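4.2 Equipment planning and cost per station

The budget for the second phase was set before the tasks were final, so the Praldale site planned around a fixed sum and not around a fixed number of arms. Each station needed an arm, a two-finger gripper, a wrist camera, a table and a stock of small items to handle. We priced the stations at 2,610 dollars each without the arm, which was leased separately through Plinalholm. Spare finger plates were left out of the first quote and had to be added in August.

Marker handling was chosen as the reference task for sizing the order. Markers are cheap, easy to replace and close in size to many of the parts the Purba line will see later. They also roll, which puts more load on the gripper than a block of the same weight. Figure 3a shows a marker held upright between the fingers, with others lying across the tabletop.
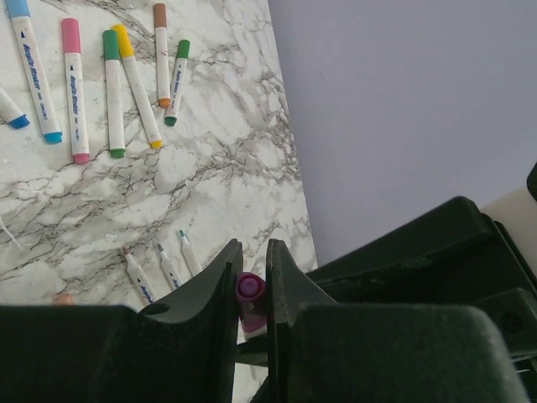 Figure 3a. Wrist camera view, marker task.

4.3 Consumables and spares

Consumables were a small line in the budget but took the most time to plan. We bought 168 markers for the first order and expected to replace them in batches of 30. Caps were counted as separate items, as a marker without its cap dries out and the two are often parted during handling. Jerkham supplied the finger plates on a lead time of 17 days – longer than we had allowed for – and we now hold one spare pair per station.

Finger wear was harder to price. We had no earlier records to work from, so plates are checked every Thursday, and the grip on the barrel is reviewed in close views such as Figure 3b.
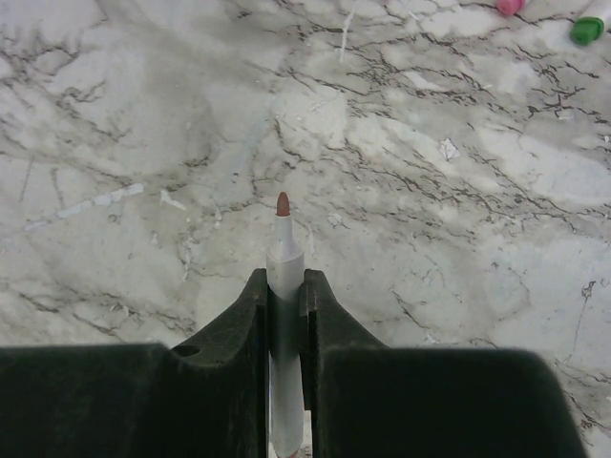

Figure 3b. Wrist camera view, held marker with the tip up.

The same approach was used for table surfaces. A replacement top costs less than a day of lost station time, so tops were entered as a yearly item and no repair budget was set. Camera mounts were treated the same way. The lease covers faults in the arm itself but excludes the gripper and anything fixed to it, and those costs stay with the site.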